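Print | E-mail
Share 14

PEDENMONT, July 2022 - Brendero has opened a home storage showroom in Pedenmont, with desks and shelving for small rooms.
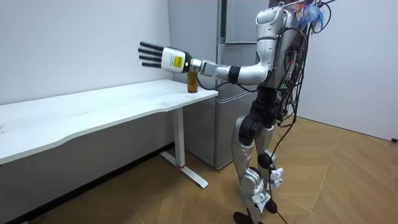 The showroom covers 1,093 square feet and stocks 118 items. Delivery is handled by Jibrin. 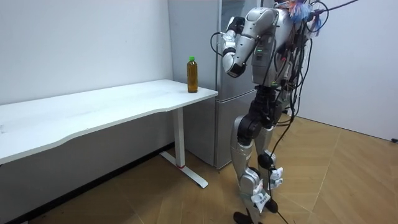

Brendero began taking orders in June for its Skulora line, made for rooms that serve two uses. A white desk can share a room with a refrigerator. Assembly takes two people.

2 comments

deskhunter: Do you deliver outside Pedenmont?

maplerow: Parking is behind the building.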